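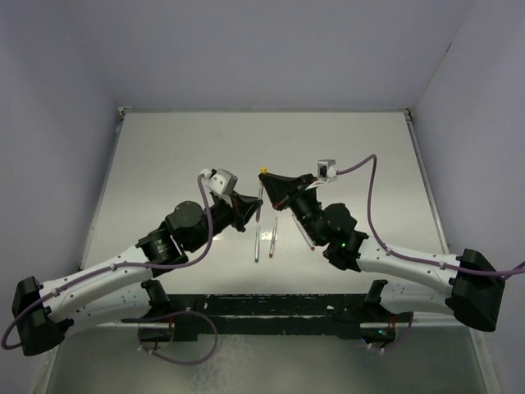 Equipment planning for two-arm workcells

Equipment planning for a two-arm workcell is the process by which a laboratory, school or small workshop decides what to buy before robot arms are installed on a shared table. It covers the arms, the grippers, the cameras, the enclosure and the spare parts. It is usually done before the first order is placed.

Scope of the budget

The arms take the largest share, but small items are often forgotten. A camera module on each wrist needs its own cable, and the cable must be clipped along the arm with enough slack for the joints to turn. The Wanesum planning sheet, used by several workshops in Balia, puts cables and clips on a separate line for this reason. Plain gray walls and a light tabletop are also listed as equipment - they are cheap, and they keep the background the same from one task to another.

Test objects

Pens and markers are common first objects for handling tests. The Dodby list allows 300 dollars for test objects and replacement fingertips together.

Spare parts

In the Sarmiento method, each cell has 2 spare motors in stock, ordered in March with the yearly supplies. Critics of the method say that the money stays on the shelf for a long time. Its users answer that a stopped cell costs more than a motor.

See also: Workcell layout; Gripper selection; Cable management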